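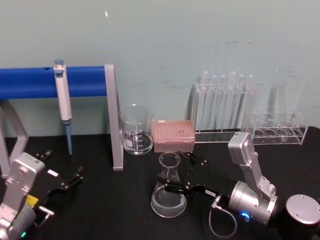

Hemari Lab Automation Group, Deltport site

# Open day bench recordings: README

This folder holds the recordings made on the two-arm wet bench during the January open day. Visitors watched from the far side of the rope while the arms were teleoperated through short glassware tasks. Bartosz Laskowska ran the bench and wrote these notes.

## Contents

- 1,736 episodes in total, one folder per episode
- 200 of these are held back as a test split, listed in `split.txt`
- joint positions, gripper opening and head camera video for each episode
- `tasks.csv`, one line per episode with the task name and the operator code

Video runs at 20 frames per second. Joint data is resampled to match.

## Bench layout

The back row is the same in every episode: pipette stand on the left with one single-channel pipette, then the beaker, the pink tip box and two clear acrylic racks. The first rack has six test tubes in it and the second is left empty. The Erlenmeyer flask starts in front of the tip box with a shallow layer of clear liquid in it. The right arm takes it by the neck.

## Tasks

1. `flask_lift` — grip the neck, raise, put back
2. `flask_shift` — move the flask to the left half of the bench
3. `pour_beaker` — pour from flask to beaker
4. `tube_transfer` — move one tube from the full rack to the empty one

The left arm is idle in tasks 1 and 3. Its gripper stays open.

## Known problems

Clear glass against a black bench top gives strong highlights, and the depth estimates are poor there. We left them out. The cable under the right gripper crosses the lower part of the picture in many episodes and should be masked if you train on crops.

Episodes from the Lambrakis demonstration in the afternoon used a slower speed limit. They are marked `slow` in `tasks.csv`. Do not mix them with the others for timing work.

## Use

Free for teaching and research. The loader is in the Molham repository under `tools/read_bench`; it expects the folder names unchanged.

Contact: Bartosz Laskowska, Hemari Deltport | © Hemari | Back to top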